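Table Talk > Opinion > Setting the Table

In Defense of Plates That Don't Match

Last updated: July

My aunt kept her good dishes behind glass, and I was thirty before I ate from one of them. They were handsome things, all alike, with a gold line at the rim that ruled out the microwave and, in her opinion, most soups. We ate our real meals from whatever was stacked by the stove. I have been thinking about those two sets of dishes for most of my adult life, which I realize says something about me, and I have come down firmly on the side of the stove.

What I want to argue for is a small, plain, mixed collection of plates and bowls, bought a piece at a time and used every day. I don't mean the carefully mismatched look you see in restaurants, where somebody has gone to a good deal of trouble over it. I mean a shelf where the white ones came from one place and the green one from another, and where the whole lot can go on the table for a Tuesday omelet or for company without anyone having to decide which kind of evening it is. 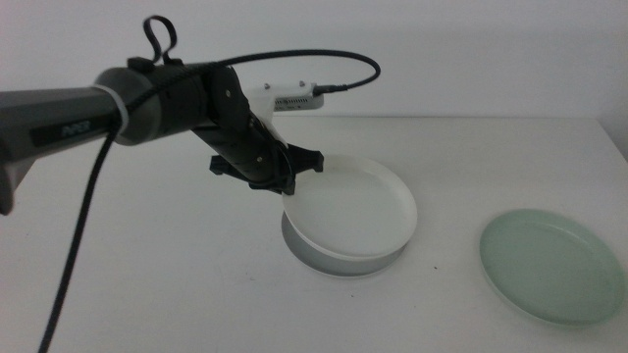

A bowl is where I would tell anyone to begin, before plates, before glasses, certainly before one of those gravy boats. You can eat nearly everything from a bowl if it's the right shape, and the right shape, to my mind, is wide and shallow and smooth inside, like the white one on its round gray stand. Noodles will lie down in a bowl like that. A salad has room to be turned over without half of it landing in your lap, and a stew can spread out and cool a little while you find the bread. Deep narrow bowls are lovely for holding in two hands on a cold night (I have two and wouldn't part with them) but you can't cut anything in them, and sooner or later you will want to cut something.

After bowls come plates, and this is where people lose their nerve. They think they have to choose a pattern and then be loyal to it. When I married I was given a dinner service called Gollberg, 20 pieces, and I spent years in mild dread of breaking one, and then I broke one, and the line had been dropped, and for a while I went around secondhand shops with a saucer in my purse, turning things over to look at the backs. I found one cup. It was the wrong cream.

I don't blame Gollberg. It's the idea of the set I can't forgive, the idea that a thing on your shelf is worth less when its neighbor goes missing. A white plate is a perfectly good plate all by itself. Put a pale green one beside it and they both look better, the way a person often looks better standing next to somebody they're fond of!

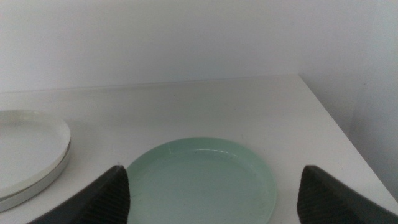 Oranuch Wattanapong wrote to me after I first said some of this in print, to tell me I was being unfair to matching dishes. In her house, she said, the table gets set by children, and children will fight to the last breath over who has the different plate. She bought everything in white so that supper could start. She added, kindly enough, that I must have been an only child.

Well, I was, and it's a fair point, and I have turned it over a good many times while drying up. I still think a squabble over the green plate is a pretty good squabble to have. Somebody gets it on one night and somebody else gets it on the next, and there's a bit of household law made in the process. But I grant her that a tired parent at six in the evening may not be in the mood for law.

What I won't grant is that mixing has to mean muddle. The trick, if it even deserves the word, is to be strict about one thing and easy about the others. Mine is weight and depth: I like a shallow plate with a low rim, and if it has that, it can be nearly any color so long as the color is quiet. Pale blue, pale green, gray, cream, plain white. Food looks like itself on all of those. I had a bright orange plate from Saengthong once and nothing looked right on it except rice.
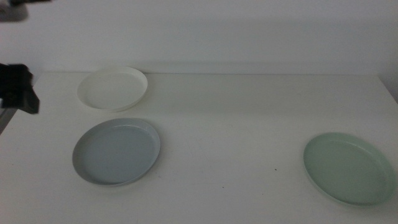 Being easy about the rest also makes it much simpler to give things away. When my neighbor Chalerm Ongart moved into his own place, I handed him four plates straight off my shelf, and there was no hole left behind, no sad number where a bigger number used to be. I picked up a couple more that fall. If they had been Gollberg plates I'd have wrapped them up again and bought him a toaster.

So go and look at your shelf, and if there's something behind glass, take it out and put a sandwich on it. And if you have only one of a plate, and you like it, use that one first. I had my eggs this morning on a blue one with a chip in the foot, and I mean to have my supper on it too.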